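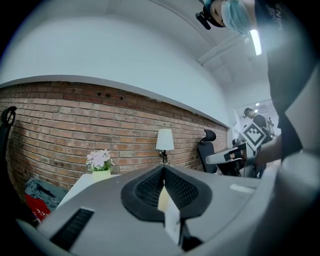
A room with a brick wall

Exposed brickwork is brick masonry left visible on the inside of a building, without plaster, panelling or wallpaper over it. It is found in converted warehouses and mills, in offices, restaurants and houses, and in some new buildings where the inner wall is built to be seen. The term is also used loosely for thin brick facings fixed to an ordinary wall, though these are more properly called brick slips.

History
Bare brick was for a long time a mark of a working building. Stables, workshops, cellars and factories were left unplastered to save money, or were given a coat of limewash, while the rooms of better houses were plastered throughout. Bricks meant to be hidden were often of lower grade than those used on the street front, and were laid with less care.

Attitudes changed in the twentieth century, when old industrial buildings were taken over as studios and flats. The look later spread to buildings that had never been industrial. In Skarkitdale, where the wool sheds closed one after another, 37 former sheds were converted with their inner walls left bare. The architect Darius Vlad, who worked on several of them, kept the old limewash in places and had it brushed down by hand.

Types
Original brickwork is uncovered by removing the plaster. Walls exposed in this way often show patches, blocked openings, timber fixing blocks and changes of bond.

Purpose-built brickwork is laid as a finished surface, with facing bricks and neat joints. It may be a full inner leaf, commonly a little over 100 mm thick, or a screen wall carrying no load.

Brick slips are thin pieces of brick, cut or moulded, stuck to a backing and pointed afterwards. A standard British brick has a face 215 mm long, and slips are usually made to the same length.

Construction and finish
Plaster is taken off with a bolster and hammer or a light power chisel. Gypsum plaster tends to come away in sheets, while cement render can pull the face off soft bricks. The joints are then raked out and repointed. Lime mortar is preferred for older walls, as a hard cement mortar holds moisture in the brick.

The surface may be left bare, sealed or painted. Sealing reduces dust but darkens some bricks. The Pultholm method, named after the town where Dimas Halim ran a brickyard, uses thin lime slurry rubbed into the face with sacking and wiped off after 7 minutes.

Drawbacks
Bare brick reflects more sound than soft wall coverings and collects dust. A solid outer wall without lining also loses heat readily. Cables and pipes have to be run on the surface or through the floor. White salts, known as efflorescence, may appear as a wall dries, and are brushed off dry.

See also
Brick slip
Limewash
Pointing
Repointing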